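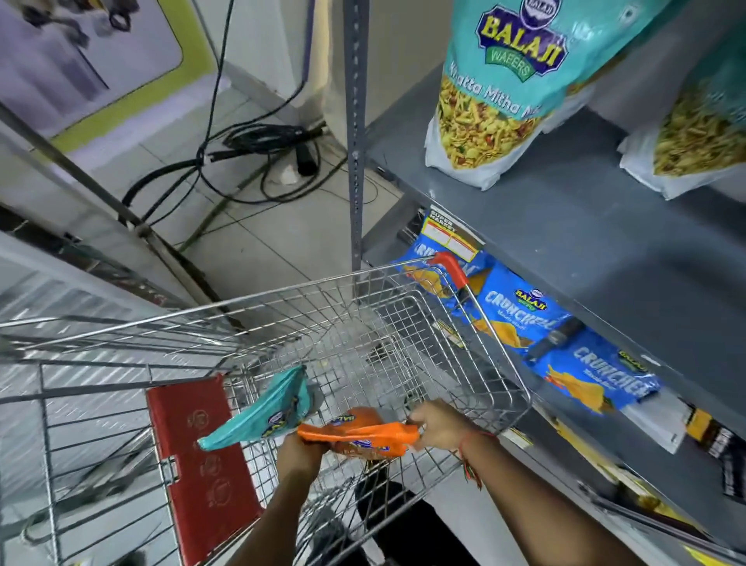

Chapter 7

Comparing grippers on soft packets

Before you start

You need chapter 5 behind you (force, friction, why a motor current is not a force reading). If you skipped it go back, at least for the bit on slip. The sums in this chapter are short. The bench work isn't.

What this chapter covers:
How to set up a fair trial between two grippers
Why snack packets are a hard thing to pick
Where to put the camera, and what it costs you to get it wrong
Writing down failures so that somebody else can use them

7.1 Soft packets

Boxes are easy. Tins are easy once you've got the width right. A sealed packet of crisps is a bag of air with something fragile at the bottom, and it changes shape as you close on it. Squeeze the middle and the air goes to the ends. Squeeze an end and you may have only film between your fingers, no contents at all, which can be a very good grip or a very bad one depending on the seal.

Then the surface. Printed film is shiny and slips against hard plastic pads. It also throws light back at the camera, so the depth reading comes out full of holes just where you want to grasp. Clear windows are worse. Depth sensor looks straight through, or half through, and gives you a number that belongs to neither the film nor the stuff inside.

People manage all this without thinking. Watch a shopper sort out a packet in a trolley: both hands go in, a hold at each end, fingers giving way as the bag gives way. Most of our arms have one hand. So the first question for any gripper in this chapter is what it does about the end it isn't holding.

7.2 The two grippers

We use two all the way through. Yours will be different, doesn't matter, the method carries over.

The Drotlow is a plain parallel jaw. Two flat fingers, one motor, rubber pads that you can peel off and swap. Stiff. Repeats well. Closes to a set width or to a set current, and you have to choose which before the run.

The Butmont is a three-finger soft hand, driven by air. Wraps round things. Slower to close, and it needs a clear space on all sides of the packet, which you don't get on a full shelf. Pads can't be swapped.

Both go on the same arm, with the same wrist plate, and are driven by the same controller (an Ojo, older firmware, more on that in 7.5). Keep it that way. The commonest mistake in student reports is to change the gripper and the controller together and then credit the gripper with the lot.

A note from Chinyere Okoro, who ran the first set of trials for this book: check the weight of each gripper and enter it in the controller before anything else. She lost a February to this. The arm had been told it was carrying the light one, sagged at full reach, and every pick from the back of the shelf was low. It looked just like a bad camera calibration and she recalibrated the camera over and over.

7.3 What counts as a pick

Decide this first. Write it on the sheet. Ours:

A pick is good if the packet leaves the shelf, stays in the grip for 5 seconds with the arm still, and goes into the basket without dropping on the way.
A pick is poor if it does all that but the packet is burst, or the contents are crushed.
Anything else is a miss.

Poor picks are where the arguments are. Ita Sheehan's view is that a crushed packet is a miss, full stop, as no shop would sell it. Fair enough for a shop. For comparing grippers we want the two kept apart, because a miss and a crush need opposite cures: one wants more force and the other wants less. If you add them together you can't tell which way to turn the dial.

Also note how the neighbours did. A gripper that gets its packet and knocks the next one on the floor hasn't done well and the sheet should have a column for it.

7.4 Cameras

Two places to put one. On the wrist, looking along the fingers, or up high on a mast, looking down over everything.

Wrist camera: good close detail, no view of the basket, and it goes blind in the last bit of the approach when the packet fills the lens. High camera: sees shelf and basket at once, but the arm gets in its way, usually at the moment you care about. The Vurkwood mast used here can be tilted by hand. Mark the tilt with tape. It will get knocked.

Run each gripper with each camera. That is four sets, same packets, same order, same lights. Fresh packets when the old ones go limp, they lose air with handling and a tired packet is easier to hold than a new one. This will flatter whichever gripper you test last, so swap the order half way.

7.5 The controller log

The Ojo writes one line per tick, and keeps the last 3000 lines. After that it starts again at the top and overwrites. Save after every pick, not at the end of the session. Older firmware also stamps the gripper current one line late, so shift that collumn up by one before you plot anything against position.

Exercises for this section are at the back of the chapter. Do the first with the arm switched off: shelf, packets, your own hand in a stiff glove, finger and thumb only. Try to get a packet out from the middle of a row. Note down where you ended up holding it, then turn to 7.6, which starts from those notes.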